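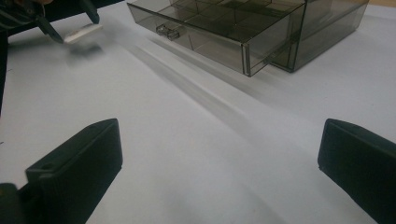
A caixinha fumê na mesa branca, com a gaveta meio aberta.

marta_linhas
Oi gente! Comprei esse organizador de gaveta num bazar aqui perto e estou na dúvida se uso para botões ou para brincos. É de plástico fumê, meio transparente, e por dentro a gaveta tem um monte de divisórias formando quadradinhos. Paguei 28 reais - achei justo, mas minha irmã disse que fui roubada (ela acha tudo caro). O que vocês colocariam aí?

zeca_parafuso
Brinco, sem pensar duas vezes. Botão grande de casaco não cabe em quadradinho nenhum, você vai passar raiva. Os meus moram num pote de vidro e estão muito felizes.

marta_linhas
Mas pote de vidro é um inferno, Zeca! Você vira tudo na mesa para achar um botão de camisa. Já fiz isso demais.

Dona Bukow
Discordo dos dois rs. Eu usaria para miçanga. Tenho um parecido, comprado em abril, e separo por cor. Só cuidado na hora de puxar: o meu não tem trava, e numa dessas a gaveta veio inteira na minha mão. Fiquei catando miçanga de baixo do sofá até o Natal!

zeca_parafuso
Miçanga em gaveta sem tampa? Nem pensar. Quem tem gato sabe.

Dona Bukow
Não tenho gato, tenho marido.

Tariq Mirani
Uma coisa do plástico fumê: fica bonito, mas risca fácil. Passei a esponja verde no meu e estraguei a frente toda. Agora é só pano macio e detergente neutro. E eu também voto em brincos, com um pedacinho de feltro no fundo de cada quadradinho para não ficarem chacoalhando. Dá trabalho cortar, mas compensa.

marta_linhas
Adorei a ideia do feltro! Tenho retalho cinza sobrando de um estojo que fiz para a minha sobrinha. E anotado sobre a esponja, Tariq, eu ia fazer exatamente isso hoje à noite...

zeca_parafuso
Feltro junta pó. Depois não diga que não avisei.

Tariq Mirani
Junta nada, é só tirar e sacudir. O meu está lá faz dois anos.

marta_linhas
Decidi: brincos na frente, botões pequenos nas fileiras de trás, e os de casaco vão para um pote (feliz, Zeca?). Vou cortar o feltro no fim de semana e volto para mostrar. Alguém sabe se cola em bastão segura ou se é melhor deixar solto?

Dona Bukow
Deixa solto, menina. Cola em plástico fica uma meleca.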